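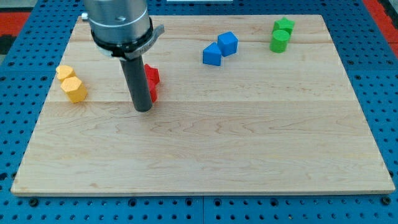 PRE-PURCHASE INSPECTION, BENCH CELL 2
Site: Gustance, ground floor
Purpose: decide what goes in next year's equipment budget. Tick / cross / query, comments after each. Done fast, between runs, sorry for spelling.

1. TABLE
Blue perforated top, flat across the working area: OK
Holes clear of swarf and dropped screws: query. One tan speck by a small hole, front row, right of the seam. Hoover before next check.
Seam down the middle of the front strip: keep an eye on level. Can live with it.
Replace? No. Good for years. Don't let Citovgate talk us into a new one.

2. WORK BOARD
Light wood, lies flat on table: OK
Corners: near ones rounded, fine
Joint lines: query. One right across just past halfway, fainter one further back. Run a fingernail over both, if you feel a step then small blocks will catch on it and the push data is rubbish.
Fixing to table: not checked, need to lift it. TO DO
Replace? Yes, want a one-piece board. Szulc quoted 74 each cut to size, order two so theres a spare.

3. TOOL AND CLAMP
Rod, dark grey, rounded end: check for wear on the tip monthly. No spare on the shelf!!
Rod angle: leans a bit to the right going down. Check seated properly in clamp before blaming the calibration.
Clamp lever: blunt tip, sits up beside the cylinder. Confirm clearance at full wrist turn. TO DO
Replace? Keep clamp. Buy spare rods. Broltia do them in packs, lead time 36 days so order in July at the latest or we lose the autumn slot.

4. BLOCKS
Set is in pairs by colour, red, yellow, blue, green. All eight on the board: OK
Shapes: heart and hexagon (yellow), triangle and cube (blue), star and cylinder (green). Both reds to be checked against the parts list, nearer one was behind the rod.
Chips or sharp edges: not done, needs hands on and arm stopped
Replace? Second full set wanted. Put under consumables, not capital, or it sits in approvals till spring.

5. SURROUNDINGS
Floor markings, trip hazards, cable runs: separate sheet
E-stop reach from operator side: measure again once the new guard is agreed
Guard: BIGGEST ITEM. Citovgate quote 2,133 fitted, excludes the interlock. Ask for it in writing with interlock included.

MONEY SO FAR
Guard 2,133
Boards, two at 74
Rods, blocks and bits: allow 500
Interlock: no price yet
Do not send up untill the interlock figure is in, last year's came back for exactly that.

RESULT: fit for use, light pushing only. Recheck items 2 and 3 with board lifted. Next sheet goes in same folder, please dont start a new one.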